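Foro Casa y Orden > Decoración > Mesas y rincones

Tema: Flores artificiales en la mesa donde también trabajo, ¿sí o no?
344 visitas

marea_baja
Hola a todos. Primero pido perdón por mi español, vivo aquí desde hace tiempo pero escribo despacio y con diccionario. Tengo una duda de decoración que parece pequeña y en mi casa ya es una discusión.

Tenemos una sala de suelo gris con una mesa en blanco y madera clara. La mesa sirve para comer y también para trabajar con el teclado. Detrás hay una estantería blanca abierta, de compartimentos cuadrados, y al lado una cajonera blanca. En diciembre quise dar un poco de color y puse un ramo artificial en un jarrón claro y pequeño. Las flores son rosa pálido y blancas, con hojas verdes, y delante hay un girasol amarillo. También una fruta roja anaranjada junto al jarrón y una cesta de mimbre a la izquierda de la mesa.

A mí me gusta el conjunto. Mi pareja dice que el girasol parece de otro ramo y que la mesa, con el teclado, ya tiene bastante.
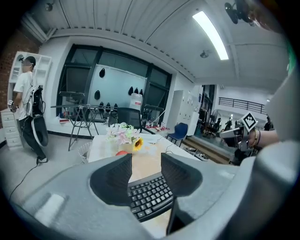
Mis tres preguntas

1. ¿Quitaríais el girasol o lo dejaríais?
2. ¿La cesta queda bien en el suelo o es mejor ponerla en la estantería?
3. ¿Cómo se limpian las flores artificiales sin estropearlas?

Gracias por leer hasta aquí.

tornillo504
El girasol, fuera. Un ramo rosa y blanco es tranquilo, y de pronto hay un punto amarillo con el centro oscuro que se lleva toda la mirada. Si te gusta mucho, ponlo solo en otro jarrón, dentro de uno de los cuadrados de la estantería.

La cesta la dejaría donde está.

lavanda_y_sal
Pues yo lo dejo!! Con una estantería blanca, una cajonera blanca y el suelo gris, el amarillo es lo único que alegra (bueno, y la fruta, que me encanta ahí). Si quitas el girasol te queda una mesa de sala de espera. Yo incluso pondría otro, más atrás, para que no parezca que se ha caído dentro del ramo por accidente.

tornillo504
Dos girasoles en un jarrón pequeño es demasiado. Va a volcar.

lavanda_y_sal
No vuelca si metes piedrecitas en el fondo. Llevo así años con uno mío, y con gato.

marea_baja
Lo de las piedrecitas me interesa. ¿Se ven desde fuera? No quiero comprar un jarrón de cristal.

lavanda_y_sal
Si el jarrón no es transparente no se ve nada. Yo usé arroz al principio y no lo recomiendo, me salieron bichitos.

pasillo_norte
Buenas. Voy a la pregunta 3, que es la que puedo contestar. Para el polvo, secador con aire frío y desde lejos, moviendo el ramo con la mano. Para manchas, un paño apenas húmedo y sin jabón perfumado. Antes de mojar una flor entera prueba con una hoja de las de atrás, porque algunas telas destiñen. Las mías rosas perdieron color en una tarde de lavabo y ahora son de un tono que no sé nombrar.

Y no las dejes al sol directo.

marea_baja
Muchas gracias, muy claro. El secador tiene botón de aire frío, nunca lo había usado.

umbral_2000
Yo pienso diferente de todos. El problema es que la mesa tiene dos trabajos. Cuando comes, el teclado molesta, y cuando trabajas, molestan el jarrón y la fruta. Yo tenía lo mismo y lo arreglé con una bandeja. Flores y fruta encima de la bandeja, y cuando empiezo a trabajar la llevo entera a otro mueble. En tu caso, encima de la cajonera, si tienes sitio. Tardo menos que en discutir por un girasol.

La mía es una Stalby redonda, pero cualquiera con borde sirve.

tornillo504
La bandeja es buena idea. La Stalby redonda a mí me pareció pequeña, la cambié por la Gredon rectangular. Eso sí, la Gredon se raya con mirarla.

umbral_2000
La mía no tiene ni una raya. Será que no arrastras el jarrón, lo arrastras y lo vuelves a arrastrar :)

tornillo504
Puede ser, no digo que no.

pasillo_norte
Una cosa más sobre la fruta. Si es de verdad, no la pongáis directamente sobre la madera clara. Una mandarina olvidada me dejó un cerco que no salió con nada. Un platito debajo y ya está.

lavanda_y_sal
Y la cesta? Nadie le ha dicho para qué usarla. Yo guardaría dentro los cables y el cargador, con una tela por encima. El mimbre disimula muchísimo.

umbral_2000
Cables en mimbre, no. Se enganchan cuando los sacas y acabas rompiendo la cesta. Para cables uso un Rollero de los de enrollar y lo guardo en un cajón. En la cesta, mantas o revistas.

lavanda_y_sal
Yo los tengo en mimbre y no se ha roto nada, con un forro de tela va perfecto.

marea_baja
Leo todo con mi pareja al lado. Hemos decidido probar la bandeja – medimos antes el espacio encima de la cajonera – y poner un platito para la fruta. La cesta se queda en el suelo, con una manta.

Del girasol no tenemos acuerdo todavía. Esta noche lo saco del ramo y lo pongo en la estantería, como dice tornillo504, y lo miramos unos días. Si echo de menos el amarillo, vuelve al jarrón con las piedrecitas.

tornillo504
Si lo pones en la estantería, que sea en un cuadrado vacío. Entre libros se pierde.

lavanda_y_sal
Va a volver al jarrón, ya lo veréis.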